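A Table of Our Own

If you have been up to the workroom since the start of September, you will know that the old trestles are gone at last. Ingeborg Rieger found us a proper table, a pale wooden one with rounded corners (my hip is grateful already), and after 20 years of folding legs that pinched our fingers I find I keep going in just to run my hand over it.
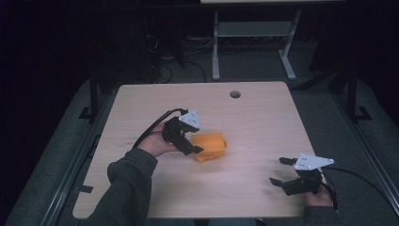 Ida Wegener and I had quite a talk about whether to cover it. She was all for oilcloth, and I do see her point, as we are not tidy people once the glue comes out! But the grain is so pretty, with long thin lines in some places and big looping arches in others, that it seemed a shame to hide it. So we have settled on mats for messy work and bare wood for everything else. Torben Engelhardt kindly cut us 5 mats out of an old roll of felt he had in his garage, and they live on the shelf by the door.
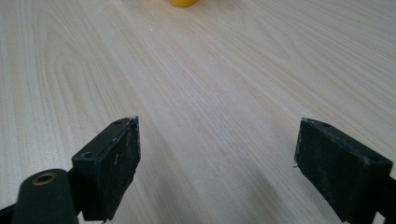
A few small requests, then, and I promise to keep them short. Please wipe the top with a barely damp cloth when you finish, and dry it after. Hot mugs go on a mat. The little round hole near the edge is meant for cords, and Hannelore Harms asks me to say that it is not for pencil shavings, however handy it looks.

The table cost us 145 dollars, most of it from the spring cake sale, so thank you to everyone who baked, and to everyone who ate. Two of the old trestles have found new homes and one is still looking. If you have a use for it, call Ingeborg, who would dearly love her hallway back.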